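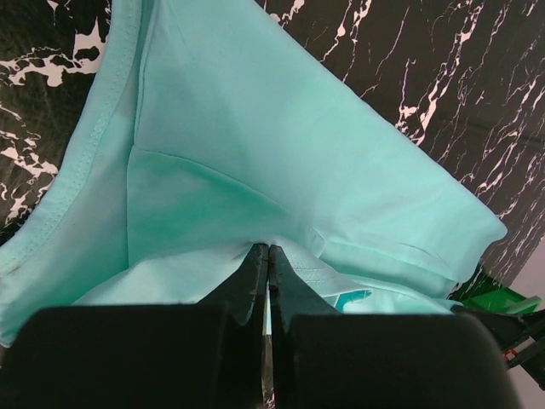 Dralthorpe Clothing Exchange
Minutes of the meeting held on 23 September 2026 in the Liew Room

1. Welcome and last minutes
Everyone was made very welcome, and it was lovely to see the room so full on such a wet evening. The June minutes were agreed with one small correction: the rail was lent to us by Brallus, and we didn't buy it.

2. Folding and sorting
We had a long and good-humoured talk about folding, which took up rather more of the evening than planned! Knitted tops and anything stretchy will be folded from now on, as the hangers have been pulling the shoulders out of shape. Hems and seams are to be looked over while the garment is flat on the table, and small marks noted on a slip of paper and pinned inside. Mint, aqua and turquoise pieces go with the greens. Several members felt strongly that they were blues, and we may well come back to it.

3. Donations
The collection at Dronanska brought in 90 garments, of which 38 were children's. Warm thanks to all who carried bags up the stairs. We are still short of men's jumpers and would be very glad of more.

4. Money
The tea table took £70 and hall hire came to £50. It was agreed to put the difference towards new storage boxes, preferably ones with lids that stay on.

5. Any other business
The iron is leaking again and will be taken to be looked at. Would whoever has the long tape measure please bring it back.

The next meeting will be in the same room, with folding from half past six and tea afterwards.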